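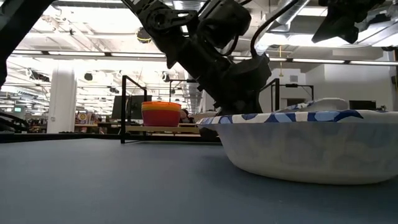 Figure 3. Patterned serving bowl and stacked bowls on the storage shelf.

4.2 Rim decoration and the sorting of bowls

Bowls are the pieces that householders in our study found hardest to put away in a consistent order. Plates differ mainly in diameter, and most people stack them by size without much thought. Bowls differ in depth, wall angle and rim as well, and two bowls of the same width may not sit inside each other at all. The large bowl in Figure 3 is a useful case. It is shallow, with a flared rim that carries patches of dark blue, light blue and cream, and its pale outer wall curves in to a narrower base. The bowls stacked on the shelf behind it are known by their color, from the orange rim at the top to the deep red or magenta of the lower body. In the interviews, pieces of the first kind were nearly always called "the serving bowl" or "the good bowl," while pieces of the second kind were referred to as a group. We take this difference in naming as a starting point for the rest of the section.

The 47 households in the Ostolbridge sample were asked to sort a mixed set of tableware onto open shelves and then to explain the order they had chosen. Sorting sessions took place in August, and the interviews were coded by Samina Bugti using the scheme given in Section 3. Three sorting rules came up often enough to be treated separately: by nesting, by use and by look. A household could follow more than one rule, and many did, usually beginning with one and changing over when the shelf began to fill.

Nesting was the most common opening rule. Participants picked up the smaller bowls first, tried them inside each other and set the finished stack toward one end of the shelf. Bowls with straight or gently tapering walls went quickly. Flared rims caused trouble because the widest part of the piece is also the part that takes up shelf space – a bowl with a narrow base may need as much room as a dinner plate while using very little of the board under it. Several participants placed something small beneath the overhang, such as a salt dish or an egg cup, and then removed it again when they saw that they would have to lift the bowl to reach it.

Sorting by use gave a different result. Here the large bowl was kept apart from the stack even when it could have gone under it. The reasons given were practical. It came out for guests or for salad, it was awkward to lift with other pieces inside, and people worried about scratching the decoration. This last point was raised far more often for bowls with a printed rim than for plain ones. Of the pieces in the test set, the printed bowls from the Clikow range were most often given a place of their own, and the plain Levisix bowls least often. We did not find that the price of a piece, where participants guessed at it, had much to do with where it went.

Sorting by look was less common and was mostly seen on shelves at eye level. Participants who followed this rule wanted the rim pattern to be seen and turned the bowl until they were satisfied with it. Colored stacks were treated as a single block. One participant put the warm colors together at one end and the blue pieces at the other, then moved a blue bowl back to the middle because the shelf "looked like two kitchens." Bangash (the maker of the shelving used in the sessions) supplies open shelves without a back panel, and this may have encouraged people to think about how the pieces would look from across the room.

There are limits to what can be drawn from these sessions. The shelves were new to the participants, and habits built up over years in a home kitchen could not be followed fully. The test set also contained no lidded pieces, which are common in the homes we visited and are seldom nested. Section 4.3 takes up the same questions for cups and mugs, where handles rule out most forms of nesting and hanging storage becomes an option.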